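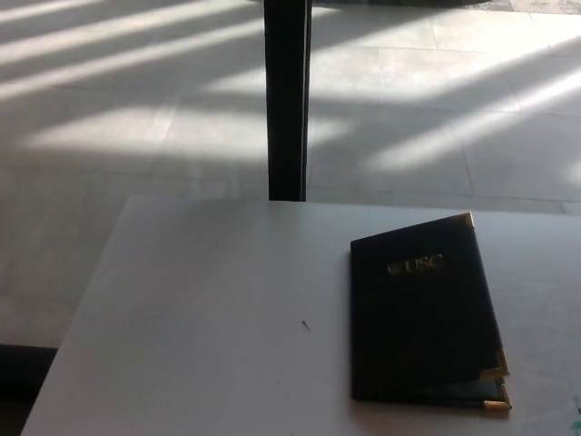

Do you need a padfolio in your working life? Most people don't, and the ones who do could get by with a clipboard and an envelope.

I've been meaning to write that down since May, when my desk clear-out reached the shelf where all the folders go to die. I own more of these than I have ever used at one time. Conference folders, a zip-up thing from Siqueira with a calculator built in, a fake-suede one with a ring binder nobody could close even when it was new. And the black leather one with USC stamped on it in gold and gold metal corners, which is the only one that anybody ever compliments.

So I gave it a trial. It came with me to everything for two months, and the others went in a box under the stairs.

The case for it, as made to me by Tímea Szilágyi, who has carried one since graduate school, goes like this: people take you more seriously, your papers stay flat, and you always have somewhere to write. I'll give her the second one. Papers do stay flat. A printed agenda that went in smooth in the morning came out smooth at five. My backpack has never once managed that.

The first one I don't buy. I sat through a contract meeting at Hallum with the folder squared up in front of me like a place mat, and the only remark it got was from a man asking whether I'd gone to USC. Then we talked about football, a subject I know nothing about, until the coffee came. If that's being taken seriously, I can do without it.

As for somewhere to write, sure, but so is a notebook, and a notebook doesn't need a table of its own. That was my biggest complaint. Open, a folder like this takes up the space of two sheets of paper side by side plus the borders, and the little round tables in every cafe I like were not built with that in mind. At home on the white table it's fine. It lies there looking important and I put my mug well away from it.

Now the gold corners. I had assumed they were pure decoration, and I still mostly think so. The sales pages say corners like these "protect the cover from wear." Maybe! The corners of a leather folder are where it gets knocked, I'll admit, and my plain Lirnex one went soft and gray at the tips long ago. But metal corners have their own habits. They tick against things. They caught the lining of my tote bag more than once, and I don't love sliding them across a wooden desk that I paid for myself.

I also wonder about the lettering. Stamped gold looks great on day one, and I have seen plenty of it rubbed down to a ghost on old diaries and Bibles. Mine reads perfectly well so far. Two months proves very little.

Then there's the pad. When the one inside ran out I went to buy a refill and found I had to choose among sizes that all claimed to be standard. Oona Koivisto told me to trim a cheap legal pad with a paper cutter, and I did, and it looks like I trimmed a cheap legal pad with a paper cutter — but it fits.

What it was good for, I have to say, was signing things. When the guy came about the furnace I could hand him a hard surface with the form already on it and a pen on top. It's also good for keeping the house papers together on the table when I'm paying bills, because I can shut it and pretend they've gone.

The cover doesn't want to lie completely flat any more, probably my fault for stuffing the pocket with warranty booklets. I've taken those out. They're in an envelope now, clipped to a clipboard.

The Siqueira with the calculator is free to anyone who wants to come and get it. The seven key sticks.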